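Module 6: Planning and Costing a Robot Test Area
Course tutor: Glykeria Vrettos
Handout for the October intake

Students often treat the purchase price of the robot as the project budget. At Hokbridge the machine accounted for less of the final total than the department had planned, and most of the difference went on the room: power, cabling, storage and floor space. A request for funds should therefore list the site costs on a separate sheet, with a named person responsible for each line.

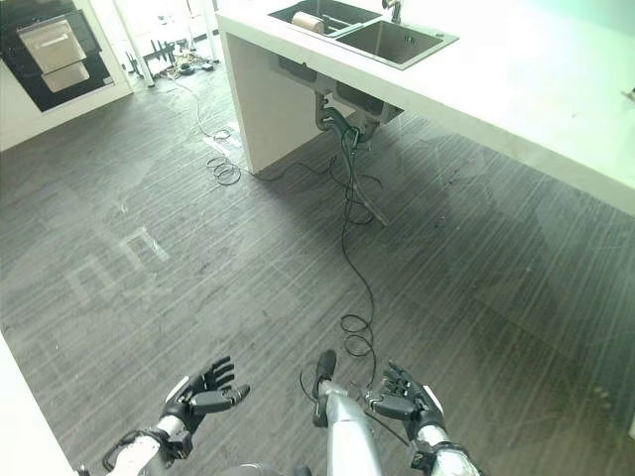 Site preparation is the first heading on that sheet. It covers survey time, electrical work, network points and any furniture that has to be bought or altered. Cable routes should be drawn on the floor plan before quotations are requested. A black cable lying in loops across the floor beside a kitchen island, in front of a robot with two multi-fingered hands, is the kind of item a survey should record and cost – either as a fixed channel or as a change to the position of the outlets. Floor outlets should be marked on the same plan.

The second heading is spares and servicing. Reece Bainbridge's template allows 400 pounds a year for small parts and 1,000 pounds for call-outs. Hands should be quoted separately from arms, as suppliers differ on what the warranty includes.

The third heading is staff time. Allow 40 hours for installation and first checks, and enter these at the full hourly rate even where the staff are already employed.

Exercise for the seminar

Prepare a one-page budget for a kitchen test area at the Plardale site. Use the three headings given in these notes and state which costs recur each year. Guido Melis will supply the floor plan – please bring a printed copy.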